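Which gripper to budget for, for a bun steaming station?

Melaniia Maksymiv
We plan a small cell where the arm moves buns from a plate to an electric steamer. I have 709 pounds left for grippers. Is one pair of parallel fingers enough, or must I buy also softer ones?

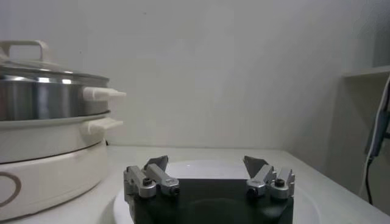 2 replies

Plerkix
Depends what is the bun. Raw dough is the difficult part, so keep 282 for soft pads and test first - before October if you can. Four buns on a flat plate leave room for two fingers between them.

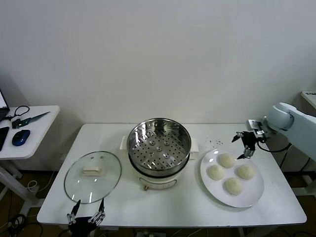

Stalengate Automation Club - Help Pages

Brorilo
I agree with the pads, but please count also the small things. Spare fingertips cost us 70 a set, and cable clips were 56 in total. With four buns in the basket

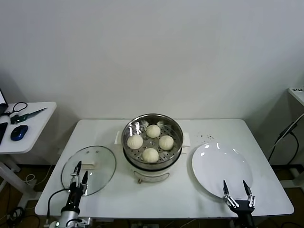
you must come from above, the steel wall is close. So ask the seller for the width of the gripper when it is fully open. We forgot this and had to order again.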